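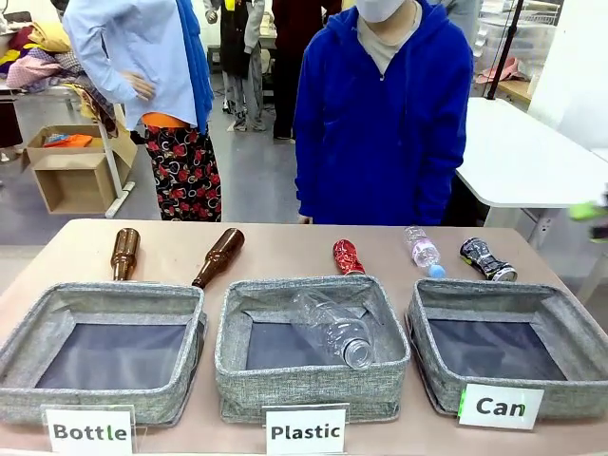
By the Pallari Walking Study team | 24/08/2021

Research > Physical Activity > Walking at Work > Section 3

3. What the lunchtime walkers told us

I'll admit I went into this part expecting the step counts to do all the talking. We had 62 office workers signed up at Pallari, and 44 of them stuck with the lunchtime walks right through to the last week (better than I'd hoped, given the winter we had!). Each walker clipped on a Cirkard pedometer and did a flat loop of 800 metres, up to three times a day.

The counts went up early and then sat there. What kept moving was how people rated their own energy in the afternoon, and I found that far more interesting. Sixteen walkers said they'd dropped their second coffee without meaning to. We didn't ask about coffee at all, they just wrote it in the margins.

Figure 3. Collection station with three labelled baskets: Bottle, Plastic and Can.

I'd be careful with the energy ratings, though. They're self-reported, our group was small, and keen walkers are the ones who hang around. Section 4 gets into the drop-outs.

Comments

stridealong: Did the loop have any hills? My knees want to know.

Mapleleg: We tried this at my work and the rain killed it by week two.

Related
Stair climbing at the Gostex depot
Stretch breaks for drivers: the Palacios trial
Choosing a pedometer for group studies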